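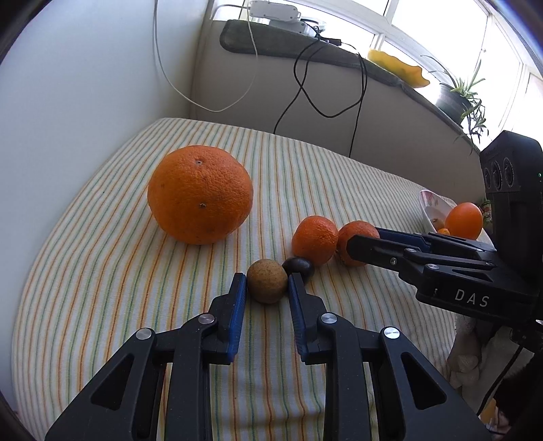 Posted by the Mirani build diary, Flurnport | 27 April 2023 | Filed under: Grippers, Home Builds

If you've been following along since December, you know that the second hand-held gripper is finally together, and a good many of you have written to ask how we got the pair to close evenly on something round. It's mostly a matter of patience with the pivots and the pads, so put the kettle on and I'll take you through it the way I do it at home (the shared bench in Telham has better light, but my table has better snacks!).

You'll need your assembled gripper, a screwdriver that really fits the pivot screws, a strip of 1,000 grit paper, rubbing alcohol, a clean rag, your finger pads and whatever fruit is in the house. A striped tablecloth is handy too, as it happens. Line the gripper up with the stripes and you'll notice right away if one jaw is swinging out farther than the other.

Start with the pivots. Tighten each screw until the linkage just stops moving freely, then back it off a hair and work the jaws open and shut a few times. Do the left side, then the right, and go back to the left again, which will have changed its mind in the meantime. You're after the same light drag on both sides.

Now the pads. Scuff the inner face of each finger very lightly with the paper, wipe it with alcohol and let it dry. Press the pad on from the bottom up so you don't trap air, and close the jaws gently on a folded rag for 10 minutes. I used to skip the rag, and I used to lose pads. Ours are the blue ribbed ones from the Vinska kit, and I've grown very fond of them.

Then comes the part I like best. Set out fruit in different sizes, with the biggest one well away from the others. Come in from above with the jaws open, center the fruit between the pads and squeeze slowly. If it rolls toward one side before the other pad touches, go back to that side's pivot and give it a tiny turn. 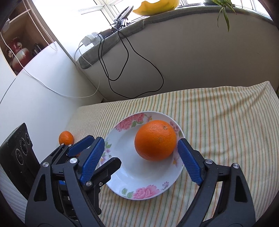 Jaws open on either side of the large orange, with the flowered plate underneath.

A plate is harder than a cloth, so leave it for second. The glaze is slippery and the raised rim gets in the way of the fingertips, and you'll want to bring the jaws in a little higher than feels natural. Keep your wrist loose.

If you have both grippers finished, try them together once each one behaves by itself. Hold one still and move only the other at first, or you will spend the afternoon knocking them into each other, as I did. Check the screws again when you're through, and wipe any juice off the pads before you put them away. It gets into the ribs and it's a sticky nuisance to clean out the next morning.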